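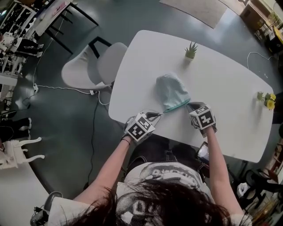 Plotby Community Help
Trees, Yards and Public Land

City wants to take out the maple between the sidewalk and the street. Do I get a say?

Posted by candcombe_renter, September 2020

I own a small house in Candcombe (ignore the user name, I signed up before we bought). There is a big silver maple in the grass strip between the sidewalk and the curb. The trunk measures 28 inches across at chest height. Last week there was a green dot sprayed on it and a tag stapled below the dot that says REMOVE and the number 193.

The tree has leaves on nearly all of it. There is one dead limb over the street that has been dead since we moved in, and a hollow place low on the side facing the house where a limb must have come off years ago. The sidewalk is lifted on one side of the roots. Other than that I don't see a problem. It shades the whole front of the house in the afternoon.

I called the city number on the tag and got a recording. What I want to know is:

Is it my tree or theirs? The mowing has always been on me.

Can I ask them to prune it and leave it standing?

If it does come down, who pays for the stump and the sidewalk?

My neighbor two doors down lost hers in April and there is still a stump there with weeds growing out of it, so I am not feeling very good about the last one.

curbside_oak

It is almost certainly theirs. In Candcombe the strip is part of the street right of way, and the city owns whatever is planted in it. You mow it, you rake it, and you can't plant or cut anything there without a permit. Check your plat if you want to be sure. The front lot line is usually a foot or so on the house side of the sidewalk. If the trunk is on the street side of that line, it is a city tree.

The number on the tag is the work order. Have it ready when you call. Skip the recorded line, which is the storm damage line and only gets checked after storms. Call the Public Works front desk and ask for the forestry clerk. If you can write, do that too, so there is a date on it.

You do get a say, but only for a short time. After a tag goes up, the owner of the lot behind the tree has 20 days to ask for a second look. The request has to be in writing. One paragraph is plenty. Give the address, the work order number, and the words "request for reinspection." Ask for a copy of the inspection sheet in the same letter. The sheet has a box for the reason and a box for the rating. Ratings go from 1 to 4, and a 4 means they consider it a hazard to the street. If yours is a 4, the second look rarely changes anything. If it is a 3 you have a fair chance of getting a pruning order in its place.

The hollow is what I would worry about. Silver maples rot from the inside and can keep a full set of leaves while they do it. An inspector will tap the trunk with a mallet and may drill a thin hole to see how much sound wood is left. Be home for it if you can and ask to see the reading. If there is a thick shell of good wood all the way around, say in your letter that you would accept pruning and a yearly check.

The lifted sidewalk by itself is not supposed to be a reason for removal. They can grind the edge or pour a ramped section around the roots. I have seen it listed as a reason anyway, on Sebastian Street, and the owner got that one reversed by pointing it out.

On cost: the removal is the city's. The stump is the city's too, but it is a separate crew with a separate list, and that is why your neighbor is still looking at hers. She should call and ask whether she is on the grinding list. Sometimes the removal crew doesn't send the slip over. The sidewalk is split half and half with the owner unless the inspection sheet names roots as the cause, and then the city pays for all of it. One more reason to get the sheet.

mudroom77

They will take it down no matter what you say. They took mine. Sell the wood if they let you keep it.

pandermont_yard

I live over in Pandermont, so check this against your own rules, but we share the same tree contractor and the steps looked the same when I went through it.

The second look took a couple of weeks to get scheduled and the tag stayed on the whole time. Do not pull the tag off. Someone on my block did, and all that happened was a new tag and a fine. The crew won't cut while a written request is open. I kept a copy of mine by the front door in case a truck showed up.

In my case the tree came down. The inspector showed me the drill reading and there was very little solid wood on one side, so I quit arguing. What I wish I had done was ask about the replacement at that same visit. There is a short list of street trees they will plant for free, but you have to request one, and the planting list for fall closes early. I missed it and had bare grass for a year. Ask for something that gets large if there are no wires overhead. If you don't pick, you get whatever small flowering tree is left on the truck.

If you get a new tree, watering it for the first two summers is your job. They leave a slow-drip bag on it. Fill the bag once a week, twice when it's hot, and take it off before winter so the bark doesn't stay damp under it. Keep the string trimmer away from the trunk.

Also, curbside_oak is right about the sidewalk, but our sheet had the cause left blank. I had to call and get it filled in before the bill was changed.

candcombe_renter

Thank you. I found the plat and the line is on the house side, so it is the city's tree. Letter went in the mail this morning with the work order number on it, and I dropped a second copy at the Public Works desk. The clerk looked it up and it is rated a 3. She couldn't print the sheet while I was there but said it would be mailed. I told my neighbor about the grinding list and she was not on it. She is now.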